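Prero Tableware Opens Shared Dining Room to Public, Adds Six-Piece Starter Set

LARECK – Prero, a maker of everyday dishes and flatware, will open its Lareck dining room to the public in May. Visitors will be able to handle the full range at ordinary tables before they buy. The company is also introducing a starter set for people furnishing a first kitchen, priced at $42.

The dining room is on the ground floor of the Berisha building and covers 200 square feet. It will be open from 10 a.m.
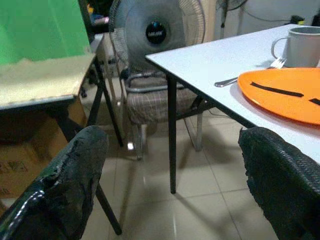 Prero wanted the room to feel like a place where people eat. The company bought secondhand seating and plain tables and left out display cases and spotlights. An orange plate and a fork sit on a white table with thin black edging, and the chair next to it has a plaid seat cushion. Prices are kept on a card by the door.

"Most people pick dishes from a photo and find out later that the bowl is too shallow for their soup," said Zdenka Ivanov, who manages the Prero range. "We would like them to pick one up first."

The starter set has one plate, one bowl, one mug, one fork, one spoon and one knife. Pieces can be exchanged for another color at no charge within 42 days. Serving bowls are sold separately, and flatware can be bought by the piece.
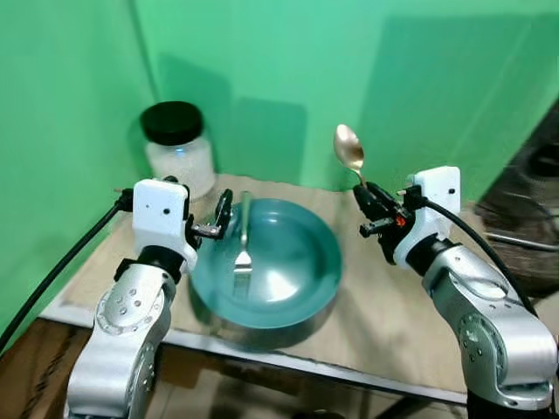
Replacement Pieces

Prero will keep single plates, bowls and mugs in stock for customers who break one. Last year the company filled 3626 orders for single pieces, most of them for mugs.

"A set shouldn't be finished because one mug hit the floor," said Tihomir Atanasov, head of customer orders. He said replacement pieces ship in the same packaging as full sets and cost the same per item.

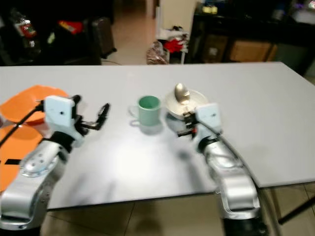 Orders placed in the dining room can be taken home the same day or shipped. Customers who bring in an older Prero piece can have it matched to the current colors by staff at the front desk. Groups of more than six are asked to call ahead.

The starter set goes on sale the day the dining room opens.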